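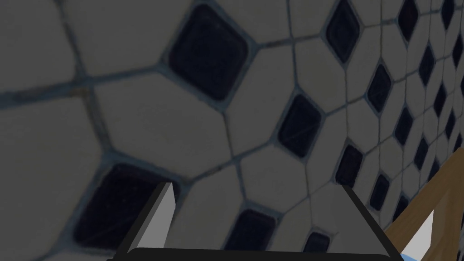
Stemthorpe Household Tips

README, last touched in February

A table of 2,605 household tips copied out of printed sources, each with a label saying whether the tip comes with any reason to believe it. Most of them don't. If you came looking for a list of cleaning tricks that work, this will disappoint you.

What is in it

One row per tip. The tips cover stains, smells, drains, laundry, kitchen storage, floors, pests and a catch-all group called "other" that is larger than I'd like. Sources are local newspaper columns, church and school cookbooks, and the leaflets that used to come in the box with a new appliance. The name comes from the Stemthorpe Advertiser, whose Monday column was the first thing typed in.

Nothing was taken from websites. Online tips copy each other so freely that finding the first version of one is hopeless, and I have my doubts about the printed ones too. The vinegar-and-baking-soda drain tip shows up under many different names, always as something the writer's grandmother swore by. Either those grandmothers all knew each other or somebody was reading somebody else's column.

Files

tips.csv — the main table
sources.csv — title, type and decade of each source, as far as we know it
labels_raw.csv — both readers' labels before they were merged
notes.txt — odds and ends, including rows we argued over

Columns in tips.csv

id: a number. Gaps are rows we deleted. Please don't fill them in.
text: the tip as printed, spelling mistakes and all.
topic: one word, picked by hand.
source_id: matches sources.csv.
claim: what the tip promises, cut down to a short sentence.
support: a score from 0 to 5, explained below.
harm: yes, no or unsure.
dupe_of: the id of an earlier tip that says the same thing, or blank.

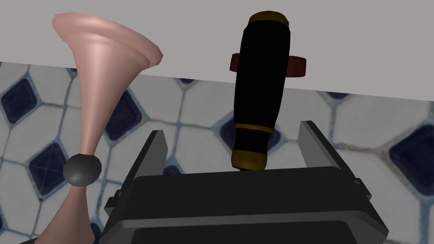

The support score is the column people misread, so please read this part even if you skip the rest. It measures how much backing the tip gives for itself on the page. It does not measure whether the tip works. A tip that says "rub with lemon, you will be amazed" gets a 0. A tip that explains what the lemon is supposed to do, says what it was tried on and admits when it fails would get a 5. Very few rows earn the top score, and a couple of those I would now mark down.

A high score can sit on a tip that is flat wrong. The Hinds leaflets are the best case of this. They are careful, they give reasons, they describe a trial, and the trial always ends with you needing more Hinds powder. I scored them by the same rules as everything else. You may want to drop them.

How it was labeled

Corey Kerslake and I each read every tip and scored it without looking at the other's answer. Where the scores were a point apart we kept the lower one. Where they were further apart we talked it over, and the result is in notes.txt, sometimes with both sides still sulking. I wouldn't read too much into our agreement. We wrote the rules together and share a lot of the same prejudices, mostly against the phrase "works like magic."

The harm column is weaker still. "Yes" means one of us knew of a good reason not to do it, such as mixing bleach with something acidic. "No" means neither of us thought of one. Neither of us is a chemist. Do not use this column to decide what is safe to pour, mix or breathe.

Known problems

Topics were picked by mood as much as by rule. "Floors" and "stains" overlap badly, and grout tips could be in either.

The decade is a guess for many cookbooks. A spiral binding and a casserole photo only get you so far.

The dupe_of column misses anything reworded with care. I found fresh matches every time I looked, then stopped looking.

Two sources, the Asano and Boralell appliance booklets, seem to be translations of something older. We never found the originals, and the wording is strange enough that claim is partly our guess.

American and British terms are left as printed, so a search for one will miss the other.

What it might be good for

Studying how advice is worded. Teaching people to separate a claim from the reasons given for it. Practice with messy text. Around 1,000 rows are short enough to print on cards for a classroom, and a teacher told us that worked well, though she didn't say how she could tell.

What it is bad for

Training anything that hands out advice. I know someone will do it anyway. At the very least filter on harm, then go back and read what I said about harm.

Please also don't quote an average support score as proof that people used to be more gullible, or less. Columns were chosen by what was on the shelf, and the shelf had its own taste.

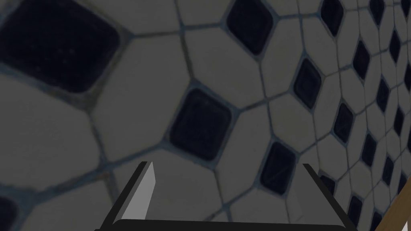
Keegan Costigan

Corrections are welcome if they come with the row id and a scan of the printed page. "Everyone knows this one works" will be scored 0 and filed with the rest. Changes go into notes.txt first and reach tips.csv when Corey and I both agree, which can take a while — the row about newspaper and window glass has been open since we started.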